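Minutes, staff and management meeting on the packing room changeover
Eltutport site, upstairs break room, Tuesday, 2:15 p.m.

Present: packing room staff from both shifts, shift leads, site management, maintenance, one representative from Istero (by phone until 3). Apologies from the night cleaning crew, who asked that item 5 be taken without them and the outcome posted by the time clock.

## 1. Previous minutes

Accepted with one correction. The last minutes said the new floor mats had been delivered. They had been ordered. They have since arrived and are down at benches 1 through 6.

## 2. Where the changeover stands

Management reported that the two-armed Flillik unit will go in at the end of the fruit line in November, at bench 4. It will take over the loading of small mixed trays, the ones for the office and hospital accounts. Large crates, gift baskets and anything with glass or ribbon stay with the hand packers.

Istero said the motions are being worked out in simulation first and that the unit will not be switched on at the site until the tray routine runs there without stops over a full set of 200 trays. The last set ended with 92 trays filled before someone had to step in. Most of the stops were fruit slipping as the hand closed. Soft pears are the worst, and Istero has asked for measurements of the smallest and largest ones we accept. The day shift lead will send these.

A packer asked whether simulated fruit bruises. Istero said it does not, and that bruising will have to be checked by hand at the bench for the first weeks. The packers asked that this checking be written into the schedule as its own task with its own time. Management agreed.

## 3. Jobs and hours

Management repeated that no one on the current roster will lose their position because of the unit. Three packers will move off tray loading. Two of those places are at receiving and one is as bench attendant for the Flillik.

Questions from the floor:

- Whether receiving pays the same. It does, but the early start premium applies only to the 5 a.m. crew. Staff pointed out that anyone moved to the later receiving crew from the early packing shift would take home less. Management had not looked at this and will come back with figures at the next meeting.
- Whether temporary staff will be brought in for the holidays as before. Management expects to, though fewer. No number was given and staff asked for one.
- Whether the bench attendant can be asked to cover two benches. Not during the trial. After the trial it is open, and several people wanted it noted that they object to it being open.
- Whether pick rates will be compared with the unit. Management said individual rates will not be set against it. Staff asked for this in writing and it will go in the changeover letter.

The second shift said they heard about the bench 4 plan from the Yazdani driver before they heard it from the company. Management apologized. Notices will go up on both boards on the same day from now on.

## 4. Training for the bench attendant

Training will be three half days, paid, during normal hours. It covers stopping and restarting the unit, clearing dropped fruit, swapping trays, and filling out the stop log. It does not cover repair. Maintenance asked for two of their own people to sit in on the first half day and this was agreed.

There was a long discussion about who may apply. It was settled that the post is open to all packers with a year or more at the site, and that length of service decides if there are more applicants than places. Written English will not be a requirement. The stop log will be redrawn with check boxes so that very little has to be written. A packer who has used the current log said the boxes for time are too small as it is – this will be fixed in the same round.

The attendant is to stay clear of the arms until the unit is stopped. Maintenance will paint the floor line this week and wants the pallet jack parked somewhere else.

## 5. Bench layout

The present plan puts the tray in the middle between the two arms and the plate with the fruit to the right of it, so the right hand does the reaching on that side.

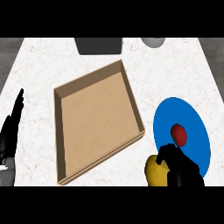

Page 3 of 4

Packers with experience at bench 4 said that the fruit should come from the left, since the chute is on that side and someone will otherwise be carrying it across all day. Istero said either side can be done but that changing it means running the right-hand work over again for the left. They will say by next meeting how long that would take.

It was also asked what happens to a piece of fruit that sits low and close to the front of the table, where the hand has to curl down over it. Istero said such positions are being run on purpose, as fruit will not always be placed neatly.

The height of the bench was raised by the second shift. The attendant will be changing trays from the front, and the current table is too low for the taller packers and has been for years. Maintenance can fit adjustable legs. Cost to be brought to the next meeting.

For the cleaning crew: the area inside the floor line is not to be mopped unless the unit is off and the attendant has signed it over. If no attendant is on site, leave it and note it on the sheet.

## 6. Noise and the radio

Staff asked if the radio at the fruit line can stay on. Management sees no reason against it. Maintenance measured 68 decibels at bench 4 with the conveyor running and will measure again once the unit is in.

## 7. Other business

The second microwave is still broken. Lockers at the receiving end need to be cleared before the two packers move over. Yazdani deliveries will come to the north door while the line is being painted.

## Actions

- Pear measurements to Istero: day shift lead
- Receiving pay figures and holiday temp number: management
- Changeover letter, including the line on pick rates: management
- Redrawn stop log: shift leads
- Time needed for a left-side fruit layout: Istero
- Floor line, cost of adjustable legs: maintenance
- Item 5 note for cleaning crew, posted by the time clock: second shift lead

Meeting closed at 3:40 p.m. Next meeting same room, day to be posted on both boards.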